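Chapter 4
Hands Before Arms

Most people who build a robot at home start with the arm. It swings, it hums, it looks good on the bench, and about three weekends later it knocks over a mug. Only then does the builder wonder what is supposed to go on the end of it.

We will go the other way. The Totport, the project that runs through this book, begins as a gripper you carry around in your own hand. You supply the arm, the wrist and the common sense. If the fingers can't pick up a grape with you doing all the thinking, 451 dollars' worth of motors will not improve matters.

By the end of the chapter you should have two printed housings, a pair of padded fingers and a trigger that doesn't pinch. Set aside some 15 hours, not counting the parts you print twice. If you share a workshop, as we did at Wunton, label your filament. Then hide it.

Two terms before we start. The stroke is how far the fingers travel between open and shut. Compliance is how much the pads give when they meet something solid - a polite word for squish. Beginners worry about stroke and forget compliance, and their eggs pay for it.
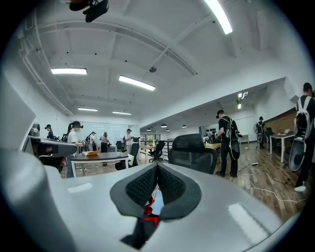
Figure 4.1 The hand-held gripper from close up, with mesh-faced pads set in a V.

Look at the pads first. A flat pad touches a round object along one thin line, and the object rolls away. Angled faces give it somewhere to sit. Section 4.1 covers cutting them, and what to do with the 27 millimeters of mesh you will have left over.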